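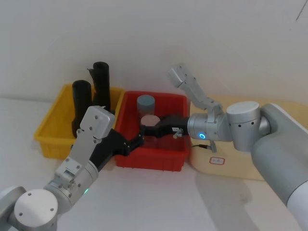

Minutes of the May meeting, Stikel Street Tool and Craft Library

Search this site Go All categories
2 min read

We got going at 6:35 with tea and a very good lemon cake, for which warm thanks to Custódio Baptista, who also took the chair. Tanvir Hettiarachchi took these notes, so please blame him for any spelling.

Last month's minutes
Agreed as they stand, with one small fix: the Mendes shelving quote was 510 dollars, delivery included.

Sorting bins
We spent a good long while on this one, and it was time well spent. The yellow, red and cream bins stay in a row along the back of the white table, against the wall, where people can reach them without moving anything else. Custódio would like the tall black items to live together in one bin — members keep asking where they are — and Tanvir felt the round and cylindrical pieces could share the red one for now. Everybody was happy to try that until the next meeting and see how it feels in daily use. Labels were talked over at some length and we settled on plain words in big print.

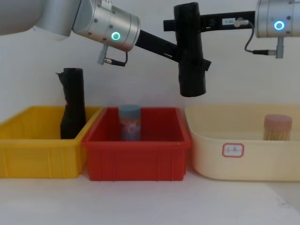

The yellow, red and cream bins, with a tall black item above the red and cream ones.

Money
The Sullura grant of 1,000 dollars has come through, and there was a little cheer. Custódio will write a proper thank-you letter.

Actions
Tanvir to print the labels.
Custódio to ring Mendes about a delivery time.

We finished at 8:10 and the last of the cake went home with Tanvir.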